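Killian Lecomte
@killianlecomte
A thread about moving to a smaller desk, and what I learned about cables and paper in the process. It is long, sorry. I write it in pieces during the evening.

2/ In August we moved from our house in Zolcombe to an apartment in Sitodmont. My old desk was very large, from a school sale. The new room could not take it. I measured three times and each time it was the same bad news.

3/ So I had to choose what deserves a place on a desk. I had never asked myself this question. For years, when a thing had no home, it went on the desk, and after one month it lived there.

4/ First I emptied the drawers. I found 73 pens. I tested all of them on the back of an envelope, it took most of a Tuesday evening. Many were dead. I kept six and I already miss none of the others.

5/ Then the paper. I translate manuals for a living, mostly for small pumps and garden machines, and my old habit was to print everything. One manual from last spring was 212 pages, and I had printed it two times, the second time for one changed chapter.

6/ My rule now: I print only the pages where I have a doubt. I write the doubt in the margin with a pencil, I solve it, and the page goes to the recycling the same day. If it stays until the next morning it will stay until winter, I know myself.

7/ Cables were the worst part. I had a shoe box of them. Some had ends that I could not match with any machine in the apartment. My neighbor Chu told me to put a paper label on both ends of each one, and to throw away every cable I could not name. She was very strict about it.

8/ I did as she said, with one exception. I kept one long white cable because it is long. Chu does not know.
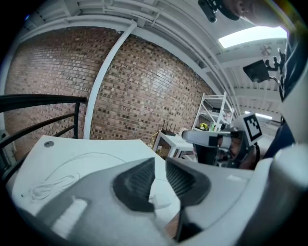 Thread last edited: August, 9:40 p.m.

9/ About coiling. I used to wrap a cable tight around my hand and finish with a knot. An old sound technician corrected me many years ago and I did not listen. Loose loops are better. You let the cable turn the way it wants, and you hold it with a strip of cloth tape.

10/ A tight coil bends the wire always at the same place, near the plug. I lost two good chargers this way before I believed him.

11/ Several people asked about the color of a desk. I am for white. It shows every coffee ring, so I clean it. My brown table at the old house hid everything and I was proud of how clean it was. Then we moved it next to the window.

12/ If your desk has a round hole for cables, please use it. I covered mine with a dictionary for a very long time, and all the cables went over the front edge, where my knees are.

13/ The dictionaries themselves went on a shelf behind me. I must stand up to reach them. My back likes this more than I do. On a day with a difficult text I stand up maybe twenty times, and I look out at the street each time.

14/ The lamp: I bought a small one with a clamp, made by Dresness. The light is good. The clamp is a little stiff and it left a mark on the wood of my shelf, so put a piece of felt under it before you close it, and not after like me.

15/ For the people who like numbers, the full change (lamp, shelf, tape, felt, one box with a lid) cost me 770 with delivery, and the shelf was more than half of it. You can do it for much less if you already own a shelf.

16/ What I would do differently: I would sell the big desk before the move. We carried it down the stairs, then we paid for storage, and in the end a cousin took it for his workshop. He cuts wood on it now. It looks happier.

17/ What I did not solve: receipts. They are in an envelope, the envelope is in the box with a lid, and I am a little afraid of the box. If someone has a method which works for a lazy person, please write it below.

18/ Also somebody asked if I work faster now. No, the same speed. But in the morning I sit down and I can start, before I had to move four things to find the keyboard.

19/ I will answer the replies tomorrow after lunch, I have a chapter about filters to finish tonight. Good night from Sitodmont.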